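Ramby Arcade Stick, Second Edition: Review
Prepared by the Skovora Games Library

The Skovora Games Library maintains a lending collection of controllers for members who play fighting games at home or in local brackets. The second edition of the Ramby arcade stick was added to the collection in January and evaluated over the following months against the first edition, which remains available for loan. Testing was led by Yavuz Ertürk, who oversees the equipment desk. The library purchased its units at the regular retail price.

The principal title used for testing was Baltach, a two-dimensional fighter with a strict input reader. Baltach does not forgive a missed diagonal. Its half-circle motions must pass through every direction, and its charge characters lose their stored charge if the lever drifts even briefly out of the back position. A lever that feels acceptable in a more lenient game will often fail in this one.

The second edition replaces the loose lever of the original with a shorter, stiffer assembly. Players accustomed to the first edition should expect a period of adjustment. Several testers overshot the down position during their first sessions and produced jumps where they had intended crouching attacks. Most had adapted by their third loan period. Those who play charge characters preferred the new lever from the start. 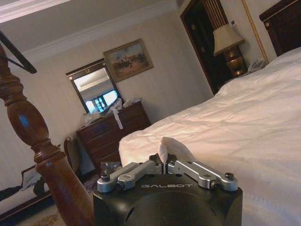
The restrictor gate is square by default, and an octagonal gate is supplied in the box. Changing it requires the removal of 4 screws from the base plate and a firm pull on the gate clip. The printed instructions show this step poorly, and one clip in the library's set was bent as a result. Members are asked to leave the gate as they find it and to request a change at the desk.

The face buttons are of good quality. They have a short travel and return promptly, which suits the rapid cancels that Baltach demands of its rushdown cast. In training mode, Mr. Ertürk attempted the standard corner sequence for the character Nông 30 times on each edition. He completed it more often on the newer stick, although he notes that his own preference for stiff levers may have influenced the outcome. The sequence ends in a double quarter-circle and punishes a slow return to neutral.

The small auxiliary buttons are less satisfactory. The start button now sits on the right side of the case, where the heel of the hand may brush against it. In tournament play an accidental pause commonly costs the player a round. The case does include a lock switch that disables start and share, but the switch has no indicator, and a player sitting down at an unfamiliar unit has no means of knowing its position without pressing a button to find out.

Stability depends greatly on where the stick is used. On a desk, the rubber base holds well. On the lap, the case is wide enough to rest on both thighs, and its weight keeps it level through hard directional inputs. Soft surfaces are another matter. A member who plays sitting on a bed, with the stick set down on a white duvet as rumpled as the one under the gripper marked GALBOT earlier on this page, will find that the case rocks with each forward dash.

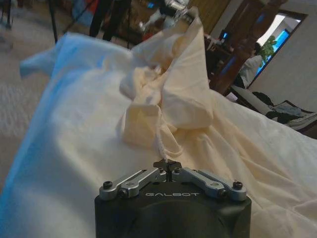
The carrying bag sold with the second edition is a modest improvement over the sleeve that accompanied the first. It has a proper zipper and a pocket for the cable, but its lining is thin and the lever is left exposed to pressure from above. The library advises wrapping the stick before it goes into a suitcase, and a bunched cream cloth like the one held in the gripper's closed tips would serve well enough around the lever. The cable itself is detachable, and the connector locks securely.

Compatibility was tested on two consoles and one desktop computer. All were recognized without additional software. A firmware update offered during the review period corrected an occasional dropped input after waking from sleep, and every unit in the collection has received it.

The library rates the second edition 83 out of 100, an increase of 7 points over the first. It is recommended for intermediate and advanced players, and particularly for those who favor charge characters. Beginners may prefer the looser lever of the first edition while they learn basic motions. Loans run for up to four weeks and may be renewed once if no other member has placed a hold.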